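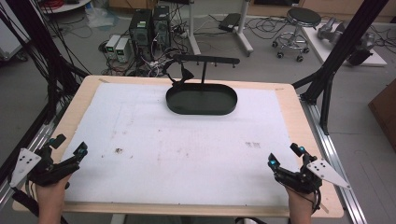
Vumia Hand Kit, tabletop episodes, release 2

Contents
189 episodes recorded with the Vumia two-hand gripper kit, evaluation unit. Each episode is one attempt at a tabletop task by one operator holding both grippers. Failed attempts are kept and flagged in the index.

Kit under review
Two hand-held grippers, left and right, each with two fingers and a dotted side plate. The evaluation unit was supplied by Storkora with the Dridora recorder software. No changes were made to the grippers. Finger pads were replaced once, in August, after episode 300 of the raw numbering. Raw numbers are preserved, so the index has gaps.

Files
episodes/ one folder per episode
index.csv episode number, operator, task, outcome
calib/ plate and finger calibration, one file per side
notes.txt operator remarks, unedited

Recording procedure
1. Start the recorder and wait for both sides to report ready.
2. Hold the grippers at the near corners of the board, fingers pointing in.
3. Hold still until the start tone.
4. Run the task. Return to the corners before stopping.

Stopping early drops the last segment of the log. Six episodes have this fault and are marked "short" in the index.

Known issues
Left and right clocks drift apart in long sessions. Restart the recorder between tasks.
Tracking drops out when one plate passes behind the other. Gaps are left unfilled.
The calibration tool accepts a swapped left/right pair without a warning. Check the side field by hand.
Gripper width readings near full close are noisy and should not be used for contact detection.

Not included
Robot playback results. Force data; the kit does not record it.

Maintainers
Trefor Penry (recording, index)
Ese Mohammed (calibration, file checks)
Report bad episodes by raw number and side.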